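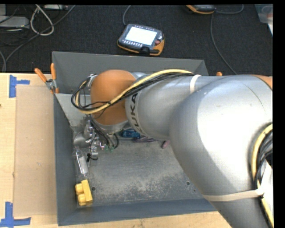 Cutting back to one notebook

2023-12-19

I have kept paper notebooks since my second year of college, and for most of that time I kept too many. At the start of November there were five going at once: one for work, one for the house, one for reading, a small one for my coat pocket and one that had started as a diary and turned into shopping lists. I could never find anything. I spent half an hour looking for the name of a paint color and it was in the reading notebook, under some remarks on a novel I didn't finish.

So for the past several weeks I have used a single notebook. It's an ordinary stitched one with 144 pages and a gray cover, bought at the stationery shop in Bridport while I was staying with my aunt. Lined, which I didn't think I would like. I have filled roughly 100 pages, mostly on both sides of the day, meaning a few lines in the morning and a few before bed.

The rules are short. Everything goes in, in the order it happens. Each page gets a number and the date goes in the top corner. The first four pages are left for an index, and I fill that in when I remember to – usually twice a week.

I took the index idea from Viorica Pascu, who taught the evening bookbinding class I went to a few years ago. Hers were much neater than mine. She wrote only the page number and one word, and she could find a glue recipe from years back while you stood there waiting.

The pocket notebook was the hardest to give up. The big one doesn't fit in my coat, so now I write on the back of a receipt and copy it over when I get home. I have lost two receipts. One had a train time on it and I don't know what was on the other.

Pens: I went back to a plain ballpoint. The fountain pen showed through the paper badly enough that I had to skip every other page, and I would have run out before Christmas.

The next notebook is already on the shelf. It has heavier paper and no lines, so I may try the fountain pen again in January.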